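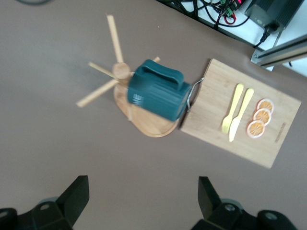
**Figure 8.** Mug tree, ribbed mug and bamboo cutting board on the brown tabletop.

### 4.2 Hanging storage and handle shape

Mug trees were the least uniform form of storage in the Firnley inventory. Most had a round base and a single post, but the number and angle of the arms varied, and so did the clearance between them. The stand in Figure 8 has four cylindrical arms and a knob at the top of the post. It is of pale wood, as were most of the stands recorded.

Handle shape was coded separately from mug size. A squarish loop, as on the green mug in Figure 8, leaves a straight inner edge - this was entered as type B in the Disside scheme, whatever the thickness of the handle. Ribbing and lettering on the body were noted but not used in the analysis. Of the 3,080 items in the inventory, 1,759 had a handle or a hanging loop of some kind.

Cutting boards were included only where they had a means of hanging. Wire loops fixed to a short edge were treated as one class and drilled holes as another. Boards with a loop take up more length on a worktop than their nominal size suggests, and the loop was therefore included in the measured length. Where a loop could be folded flat, it was measured at 90 degrees to the board as well, and both values are given in the appendix.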